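How do we choose fingers for a robot?

By Yaqin Lu, for the young readers of Nunlow

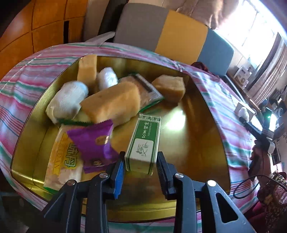
Your hand has five fingers, and they are very clever. A robot often has only two. We call this pair a gripper. It opens, it goes around a thing, and then it closes. It sounds easy, but please try it at home: put on thick gloves and pick up one biscuit without breaking it.

In our workshop we compare different grippers. A small paper box is a good test. If the gripper squeezes too hard, the box is crushed. If it squeezes too softly, the box slips away.

For this reason we put pads on the inner side of the fingers. Some pads have little ribs, like the lines under your shoes. The ribs help to hold a thing that wants to slide. One finger can wear a blue pad and the other a black pad - the colours may be different, but both have ribs.

A tin of snacks is a harder test than an empty table. The things lie close together, and some lie on top of others. A shiny wrapper can also confuse a camera, because it throws the light back like a mirror.

How do we make the test fair? Arsalan Gilani wrote our rules. Every gripper gets 20 tries with the same box, and the box must start in the same place. A try is good when the box stays up for 3 seconds and has no new dents. Olumide Aliyu writes down each result, also the bad ones.

Now it is your turn. Take two spoons and a small box, and make 20 tries. Then put a rubber band around each spoon and make 20 more. Which spoons are better grippers?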